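About us

Hello, and welcome to Plemari! We look after bathrooms. Guest house bathrooms, holiday let bathrooms, the little shower room at the end of somebody's landing that has to be right by mid-afternoon because a new lot are arriving. I started doing it on my own with a borrowed mop, and we now look after 30 of them up and down the valley, which still makes me blink a bit.

I'd been doing the changeovers at Beddoe, a guest house with very good breakfasts and very small shower rooms, and the owners asked if I could take on the place next door as well. Then their friends asked. On April 17, 2018 I filled in the forms, opened a business account and became a proper firm (I celebrated with a bag of chips in the van). The towels come first with us, and they always have. Used ones off, shower glass wiped, floor done, fresh ones up.

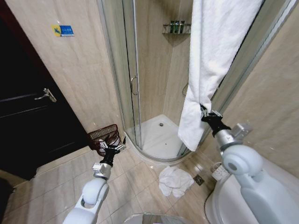

Towels and the corner shower

People ask why I go on about towels so much. Well, it's the first thing you touch when you get out of the shower, isn't it? I like a plain white one, nice and thick, and I like it hung straight. We wash ours at 60... no, I tell a fib, we tried that and the really grubby ones came back grey, so it's hotter for those and cooler for the rest. Alun Hopkin does the laundry run and he'll talk to you about it for as long as you'll let him. On a busy changeover he brings back about 80 bath towels, all folded in thirds the way I like them.

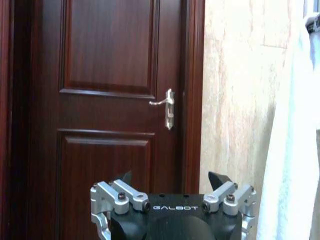

Then there are the bits that get forgotten. Door handles, for one! Everybody with soapy hands grabs the handle, and a shiny silver one shows every print. We do handles, light switches and the tops of door panels, where the dust sits. A soft cloth, hardly damp, and then a dry one straight after. Marble gets the same gentle treatment, so please, please don't leave vinegar in the cupboard for us. It's lovely on a kettle and dreadful on a marble top.
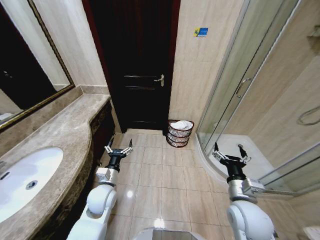
Basin, corner shower and doorway

I'm Mererid Trevor, Founder and Head of Changeovers at Plemari.

I still go out most mornings, by the way. I do the first visit at any new place myself, basin to doorway, and write the room's own card: where the spare loo rolls live, which way the shower door sticks, what goes in the bin and what goes in lost property. The card stays in the van and whoever's on that day works from it. We bring our own cloths and a bottle of Okix for the glass, and we take the dirty linen away with us.
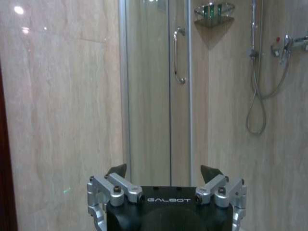

We had them in all through October and I stopped checking the bathrooms after the first week, wrote Cultard Cottages in our visitors' book. My only grumble is that I now notice crooked towels in other people's houses.

Sorry about that! If you'd like us to come and have a look at yours, give the office a ring before lunch or send a note through the contact page, and tell us how many bathrooms there are and what time your guests usually leave. First visits take 20 minutes and there's no charge for them.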